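Dilani Biswas has been teaching people to bake bread in Jandthorpe since 2000, and she would like it known that most of them have been perfectly polite about it.

"They come in December, mainly," she says. "Somebody's bought them a voucher. You can tell who asked for it and who was hoping for a watch."

Her kitchen takes five at a time. It used to take six, until a man from Skekport opened an oven door into another man from Skekport. They are still in touch, she believes, through solicitors.

I ask what beginners get wrong.

"The clock. They've read that it wants an hour, so at an hour they shout at it. My starter is older than my marriage and I've never hurried either."

The starter is called Krum, after her old boss Krum Kolev, who gave her the first jar and 41 pages of handwritten notes. She has read four of them. "The rest is about his brother," she says.

She has little time for gadgets. A pupil once brought a thermometer that talked to his phone — "and I thought, well, one of you should be talking to the dough". What she will spend money on is flour, and a decent lined basket.

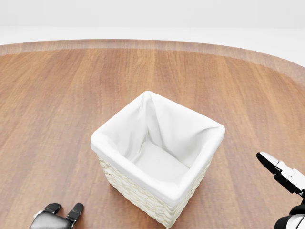
*A woven basket with a white fabric liner, turned down over the rim.*

Is she planning to retire? She looks at the oven for a while.

"I told my husband I'd stop at sixty. He's stopped bringing it up. He gets a loaf every morning, so he's hardly neutral."

The next course is full. There is a waiting list, and she says she'll look at it once she's found it.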